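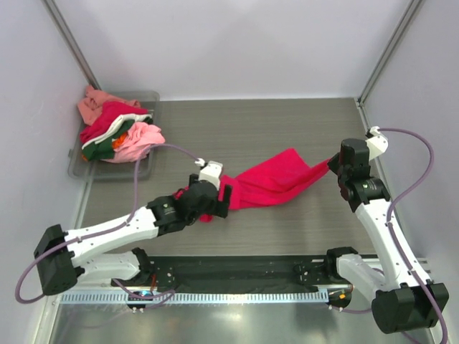
Two arms, one red cloth, and a bin of clothes beside them.

gresuvlow_mick
Posted 30th June
So are we calling this progress? I've had two teenagers and a tumble dryer for years and I fold a basket in 15 minutes while watching telly. Wake me when it can do a fitted sheet.

Volen
Bit harsh. Cloth is horrible stuff to handle, it never lies the same way twice. One gripper has the end of a strip pinched there, and I'd have said that was the hard bit.

gresuvlow_mick
Pinching isn't folding. Would you pay 2,000 quid for pinching?

antwi65
We press workwear at Cluvarberg and get a sales rep in every June. Same promise each time. We've still got 4 people on the folding table.

Volen
Workwear's all the same shape though, you'd think that would come first.

antwi65
You'd think. Zips, mate.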